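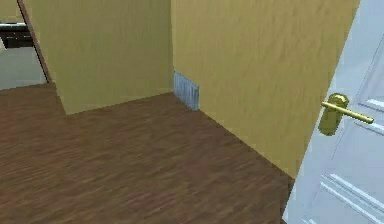 Macarena Arrieta wrote in to ask whether vinegar is safe on a wood floor, and she added that her hall had gone dull along the baseboards no matter how much she mopped.

Macarena, put the vinegar back in the pantry! It can take the shine off a finish over time, and so can too much water. Dull edges are very often old cleaner that got pushed to the wall and dried there. Warm water, a tiny squirt of dish soap, and a cloth wrung out until it hardly drips. Work with the grain, one board length at a time, then go over it again with plain water and a dry towel. I did our hall this way in December and I still grin when I walk through it — what a difference!

More floor things I love:

Old wool socks over your hand for corners. They grab dust like nothing else.

Felt pads on chair legs. Check them when the season changes, they collect grit.

Scuff marks: try a clean tennis ball first, a soft pencil eraser second.

Painted walls next to the floor get splashed, so keep a dry rag in your back pocket.

Rosalía Lorente's tip for squeaks is a pinch of talcum powder brushed into the gap — mine went quiet for 11 weeks!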